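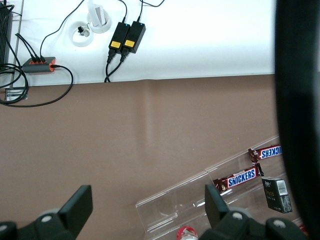 Desk & Cables

Taming the cords at the back of a white desk

I put this off until October, and then it took me 18 minutes. So here's my order of things.

Unplug nothing yet! First follow each cord with your finger and tag both ends with masking tape (I just write "hub," "lamp" and so on). My USB hub has orange ends, so at least that one is easy to find.

Next, the power adapters. Lay them side by side on the desktop with the little lights facing up - you want to see those without crawling around. Send the plugs through the grommets one at a time, fattest first.

Now gather whatever hangs over the edge and wrap it with Velcro ties, one every 7 inches. Leave a bit of slack by the hub.

Snickers are for after. I keep two in a clear tray.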